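Drullen Family Center Newsletter
Room News
2025-01-31

Changes to the Play Kitchen and Toy Storage

The Drullen Family Center has completed its yearly review of the play kitchen area and of the toys that are lent to member families. The review covered both Center locations, Drullen and Wedau. Families who use the morning play sessions, the toy lending shelves, or both are asked to read the following notes before their next visit.

The full collection now stands at 2643 pieces, including all loose parts that belong to larger sets. During the review, 129 pieces were withdrawn because of cracks, worn paint, or missing parts. A further 93 pieces were cleaned and returned to use. Withdrawn items will be replaced as the budget allows, with play food and small containers given first place on the list.

The most noticeable change concerns the way small items are put away. In past years, play food, blocks, and dishes were kept together in deep chests. Children had to empty a chest to find one item, and smaller pieces were often left at the bottom for months. Under the new arrangement, play food and blocks are kept in open bins on the tabletop, where a child can look in from above and reach what is wanted. Plates and cups are set out beside the bins at the start of each session.

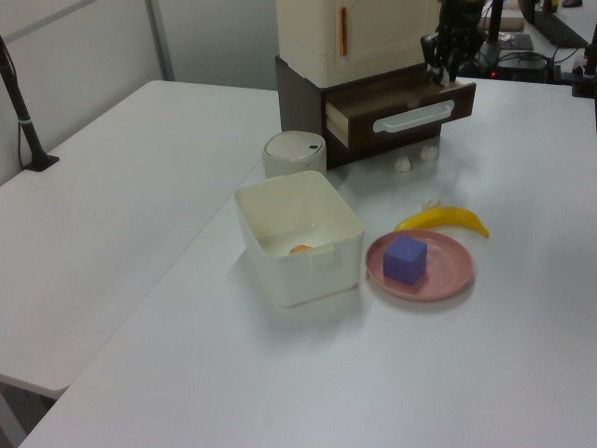
Cabinets with drawers remain part of the play kitchen. Staff have observed that younger children return to the drawers many times in a single session, opening them, placing an item inside, and closing them again. Parents are encouraged to allow time for this kind of play and to let the child decide what belongs in a drawer and what belongs on a plate. A block may be served as lunch, and a banana may be put to bed in a cupboard. No correction is needed.

Drawers should be closed at the end of play. Adults are asked to check inside each one first, as small toys are easily left there and later reported as lost. Of the pieces listed as missing last May, 27 were found in drawers and cupboards in the course of the review.

Families are also asked to observe the following at cleanup:

Return play food to the open bins. Lidded containers are toys in their own right and should be left empty.

Stack plates by size on the lower shelf.

Place used tissues and paper scraps in the wastebasket by the door.

Hand any broken toy to a staff member. Please do not put it back on the shelf, even if the damage appears minor.

Toy lending will continue on the present terms. Each family may borrow one kitchen set and two smaller items for a period of three weeks. The Minami wooden fruit set and the Zasbridge tea set are in heavy demand and may not be renewed while other families are waiting. Sets must be returned complete and wiped clean with a damp cloth. Wooden pieces should not be soaked or placed in a dishwasher.

Members who wish to donate toys in good condition may bring them to the front desk at either location during regular hours. The Center is unable to accept soft toys, battery-operated toys, or sets with missing parts. A printed list of items currently needed is available at the desk.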